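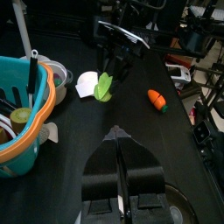 Can a Robot Do My Chores Yet? Frequently Asked Questions

We get the same questions every week, mostly from people standing next to a full sink. The answers below are updated when they change, so some of them have been up for a while.

So, can a robot do my chores yet?

Some of one chore, some of the time, with a person nearby. If your chore is moving a vegetable from a table to a plate, and the vegetable is a toy, you are living in a golden age. If your chore is "the kitchen," keep your sponge.

Why is the carrot a toy?

A real carrot goes limp by Friday. A toy one can be dropped, squeezed and knocked off the table all week and still be the same carrot, so when a run goes badly we know to blame the robot. Toy food is also forgiving on the gripper, and it doesn't attract ants. We learned about the ants in July.

Isn't a toy kitchen cheating?

A little. The carrot is still a long thing lying at an angle, the lettuce is still a curled thing with no obvious place to grab, and a paper plate is still a paper plate, flimsy as ever. A machine that can't manage those has no business near your good dishes.

What is it good at?

Solid objects with space around them. A carrot alone on a dark tabletop is close to ideal: bright orange, clear edges, nothing leaning on it. On our bench at Heltumley we logged 1349 attempts at picking up single items like that, and we'd let the machine do it while we ate lunch. We wouldn't leave the building.

What is it bad at?

Baskets. Anything in a basket of utensils is touching something else, and handles all look alike from above. Pull one and its neighbors come along. Your silverware drawer is the same problem with knives in it.

Paper plates are also trouble. They bend when pinched, slide when pushed, and look flat to a camera even when they aren't.

Can it clear the table after dinner?

It can clear some tables. Ask it to put the carrot in the basket and it will probably do that. Ask it to "tidy up" and it has to decide what counts as tidy, a matter on which most households have not reached agreement either.

How fast is it?

The Tesoment routine, our standard test, asks the arm to put a small set of toy groceries away. The best time on the board is 268 seconds. A bored child does it faster, though the child wants to be paid.

Would two arms help?

Yes, with anything that needs holding while something else happens to it, like steadying a pot or spreading out a cloth. They also give the machine a new way to fail, by bumping into itself. Budget for both.

What are the pads on the fingers for?

Grip, and mercy. Bare hard fingers tend to skid off smooth plastic or dent it. Soft pads give a little, so the robot can be slightly wrong about where the carrot is and still come away with it. Being slightly wrong is its natural state.

Does it understand what a kiwi is?

It can usually match the word to the object. It has no opinion on whether kiwi belongs in a fruit salad, and it will put one in the pot with the same confidence it brings to everything else.

What about shop-floor work?

Shops are often easier than homes. The parts are the same every day, the bins stay where they were bolted, and no one leaves a sock on the line. The Pilkington sorting cell does one job with one kind of part and is very dull to watch — high praise in this field. Trouble starts when someone swaps the bins.

Can I buy one for my house?

You can buy an arm. What you can't buy yet is the part where it knows what you meant. Our own home-side project, Neveneo, has no release date, and we've stopped making one up.

Will it fold laundry?

Towels, slowly. Please don't ask about fitted sheets. We can't do them ourselves.

Should I wait for a robot before doing the dishes?

No. Start with the pans.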